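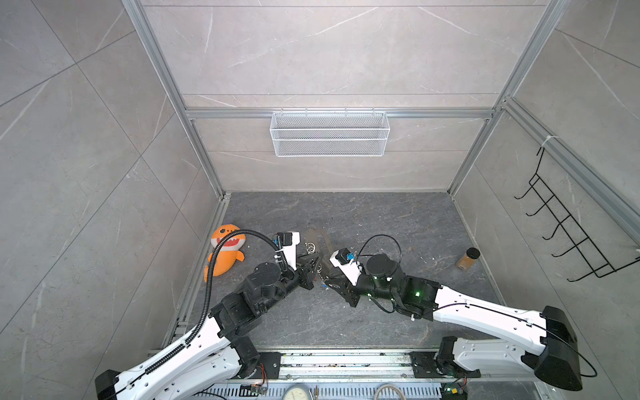 Two arms face to face, green light on the right-hand one

Hetlow Lake Swimmers
Minutes of the February meeting, back room at De Luca

Present: Sorcha Dolan (chair), Thomas Farina, Tullio Fontana, Manuela Negri, and me, Tomás Cordeiro, taking notes with a biro that gave up during item 3. Apologies if that bit reads thin, I wrote it up from memory when I got home.

We got going a bit after seven, once Thomas had found a parking space and everybody had a drink.

1. Last meeting's minutes

Agreed, with one change. I had written that Manuela offered to "sort the ladder". She would like it known that she offered to look at the ladder. I've altered it.

2. The ladder

So, Manuela has looked at the ladder! The second rung from the bottom is the wobbly one, and it's worse than it was in autumn. She thinks the bolts are fine and the wood around them has gone soft. Tullio wondered whether we could swap just the one rung. Thomas felt that if one has gone the others won't be far behind, and we went round this a few times.

Sorcha asked for a price for a new ladder from Trusov, who did the jetty boards, and also a price for the single rung, so we can stop guessing. Until then we'll tie a bit of red tape to the bad rung and tell people to go in from the shingle side if they're at all unsure on their feet. I said I'd put that in the newsletter.

Action: Manuela to ring Trusov. Me to do the newsletter. Thomas has the red tape.

3. Booking the Sunday slots... or rather the early slots, as we're supposed to call them now

The Trenus booking page went live just after new year and we've had mixed feelings about it. I like it. I can do it on my phone in the bath. Sorcha likes it too, mostly, though she has twice booked herself in for a week she was away. Tullio doesn't like it at all and said so at some length (he misses the clipboard, and I have some sympathy, there was something cheerful about seeing everyone's terrible handwriting in a row).

The main grumble from members is that the page lets you cancel right up to the minute you're meant to be in the water, so the early slot looks full and then half of it doesn't turn up. Manuela asked if cancelling could close the evening before. Sorcha thinks there's a setting. If there isn't, we'll just ask people nicely.

We also agreed to bring the clipboard back for anyone who'd like to book that way. Tullio will look after it and copy the names across. He looked very pleased.

Action: Sorcha to find the setting. Tullio to be in charge of the clipboard.

4. Changing shelter

The wind took the tarpaulin off again. Thomas got it back from the hedge on the far side of the lane and has dried it out in his garage, and he says there's a tear along one side that he can patch, but he doesn't think it will do another winter.

I'd love a proper wooden shelter with a bench and hooks, and I said so, again. Everybody would love one. The trouble is that the lake lease says nothing permanent, and we'd have to go back to the landowner to ask what counts as permanent. Sorcha remembers the last time that was raised and was not keen to raise it. Manuela pointed out that something on skids could be dragged away if need be, and might get round it. We all liked the idea of skids! Thomas drew one on a napkin, which I have kept.

No decision tonight. I'm going to write a short, friendly letter to the landowner and pass it round before it goes anywhere.

Action: Thomas to patch the tarpaulin. Me to draft the letter.

5. Money

We have a little more than we thought, thanks to the mince pie morning. Sorcha suggested putting £100 aside for the ladder straight away so it doesn't get nibbled at, and this was agreed. The float tin is now with Manuela.

Tullio asked whether we should put the yearly fee up. I'm against it and so is Thomas. We said we'd come back to it when we know what the ladder costs.

6. Cold water reminders

A couple of newer members have been staying in far too long. Nothing bad has happened, but Sorcha had to sit with one lady in her car for 45 minutes with the heater on and a flask of tea, and she was a bit shaken by it (Sorcha was, I mean. The lady was quite chirpy by the end).

We agreed that anyone on their first winter should swim with a buddy, and that the buddy decides when it's time to get out. Manuela will pair people up. Tullio also wants a thermometer hung off the jetty where everyone can read it, as the old one sank. He has a spare at home, on a longer string.

There was some chat about whether to set a fixed limit for everyone. We didn't in the end. Thomas has been swimming there for years and goes in and out in the time it takes me to get my socks off, and I don't think he'd take kindly to a whistle.

Action: Manuela to do the pairs. Tullio to bring the thermometer.

7. Spring picnic

Yes, we're having one. Same field as last year if we're allowed, with everyone bringing a dish and their own plate. Please can we not have 4 potato salads again. I'll put a list up by the clipboard and people can write down what they're bringing.

Sorcha would like a short swim beforehand for families, staying in the shallow end by the reeds. We'll need a few people standing in the water for that, and wetsuits are fine. Thomas and I said yes. Tullio will do the barbecue.

8. Anything else

Somebody has left a very good blue towel on the fence. It's in my boot.

Manuela asked if dogs could come to the picnic. Yes, on leads.

Thomas would like the gate shut properly, please, the chain needs to go over the hook and not just round the post.

Next meeting same place, same time. Tullio is doing the notes.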